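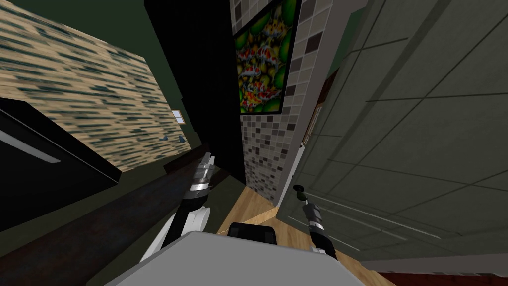
4. Running the door-opening trials in simulation

4.1 Purpose of this section

This section sets out how to prepare, run and record the door-opening trials that accompany the Plarnisik method. It assumes that the software has been installed as described in Section 2 and that the operator has completed the short check in Section 3. All trials in this section take place in the simulator. Transfer to a physical robot is covered in Section 7 and must not be attempted on the basis of this section alone.

The Plarnisik method divides the opening of a door into an approach phase and a contact phase. In the approach phase the robot brings one gripper close to the knob, using the view from its own head. In the contact phase the gripper closes on the knob, turns it and moves the door. The two phases are trained separately and joined by a hand-over test, which decides when the approach is good enough for contact to begin. Most failures seen during development came from a hand-over that happened too early, and for that reason the steps below give more room to the approach than to anything that follows it.

4.2 Before you begin

1. Close any simulator window left open from an earlier session.

2. Open the Plarkitz launcher and select the project named Arov. The project holds the rooms, the doors and the starting poses of the robot.

3. Check that the results folder is empty, or give the session a new name. The launcher does not ask before writing over earlier results.

4. Set the view to Head. The Overhead view may be used for looking around between trials, but the trained policy does not receive it, and judgements made from it have proved misleading.

Note: The rooms in Arov differ in wall covering, floor and furniture. The variation is deliberate. Patterned wallpaper, mosaic tiles and framed pictures give the policy many strong edges that have nothing to do with the door, and a policy trained only in plain rooms tends to fail when it meets them.

4.3 Setting the starting pose

5. Choose a room from the list and load it. Wait until the status line reads Ready.

6. Place the robot using the Start Pose menu. For first trials, use Near. The Far setting adds a stretch of driving and should be left until the Near results are satisfactory.

7. Confirm that both arms are free of the walls. In narrow passages the arm that is not being used for the knob is the one more likely to touch something, as it receives less attention from the operator.

8. Select the working arm. In the view at the head of this section the right gripper is close to the door, just below a small black round knob, and the left gripper is held in the air. A pose of this kind is suitable for studying the hand-over test.

Caution: Do not move the robot by dragging it with the mouse after the arms have been raised. The simulator will allow an arm to pass into a wall, and the force released when the trial starts will spoil the result. If the robot must be moved, return to step 6.

4.4 Running the approach phase

9. Press Run Approach. The working arm will move towards the knob and stop when the hand-over test is met or when the step limit is reached. The limit is set at 200 steps.

10. When the arm has stopped, read the two values in the side panel. Offset gives the distance between the centre of the gripper and the centre of the knob. Confidence gives the policy's own estimate that contact can begin.

11. If the confidence is high and the offset is also large, mark the trial as a false hand-over and do not go on to the contact phase. These cases are of particular value to the study and should be saved in full, including the head view.

12. If the step limit was reached, mark the trial as timed out. Do not raise the limit in order to obtain a better figure.

Note: A door seen at a steep angle is a hard case for the approach phase. The face of the door is squeezed into a small range of directions, and a gripper that lies beneath the knob in the head view may still be short of it in depth. Operators are asked to rely on the offset value and to leave aside their own impression of the view.

4.5 Running the contact phase

13. Press Run Contact. The gripper will close, turn and then pull or push according to the door type stored with the room.

14. Watch the force reading throughout. If it passes into the red band, press Hold. The trial is then recorded as stopped by the operator, and this is an acceptable outcome.

15. A trial counts as a success only when the door has passed the opening angle set in the project file and the robot has let go of the knob. A door that is open with the gripper still closed is recorded as partial.

4.6 Recording the results

16. Save each trial before loading the next room. The Cardoso log tool writes one line per trial and keeps the head view alongside it.

17. Enter a short remark for every false hand-over. State the room, the working arm and what lay behind the knob in the head view. Longer remarks are welcome where the cause is unclear.

18. At the end of the session, export the log and compare the number of lines with the number of trials run. A missing line usually means that a room was changed before the trial was saved.

4.7 Notes on the reported result

The result reported with this release rests on 3,000 simulated trials, all begun from the Near setting. Adding the separate hand-over test reduced false hand-overs in tiled and patterned rooms and made little difference in plain ones. Timed-out trials rose slightly – a cost the project team regards as acceptable, given that a timed-out arm has not touched the door.

Groups wishing to repeat the comparison should leave the hand-over threshold at its supplied value for the whole run. The threshold was last revised in May, and logs made before that revision should not be combined with later ones.

Questions on the trial procedure, and reports of rooms that fail to load, should be addressed to Ditte Overgaard at the project office. Please attach the exported log and state the version number shown in the launcher.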